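Sorkumora, by Tamsin Doolan
Paperback, 175 pages. Puteto Books, January 2005.

Doolan worked at the search firm Prurnico from its first office to its sale, and this is her account of those years – the hiring, the arguments, the 3000 rejected logo sketches.

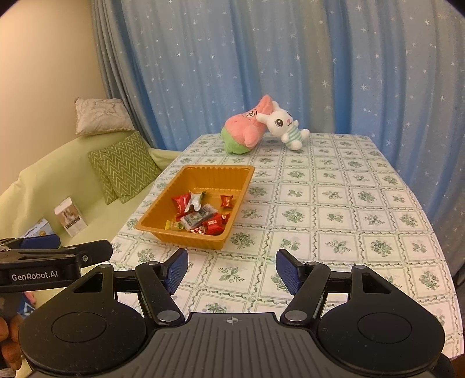

Two blue grip pads, patterned tablecloth behind.

The book reads quickly and assumes no technical background. Chapters are short enough for a coffee break, with a few snack packets in a basket on the table. Foreword by Parviz Zamani.

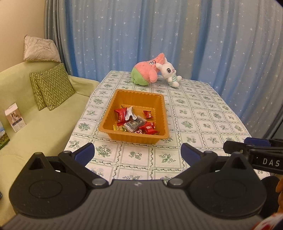
Orders of 100 copies or more ship free. Item no. 3910. A plain tablecloth-and-kitchen sort of book it is not, but it reads easily all the same.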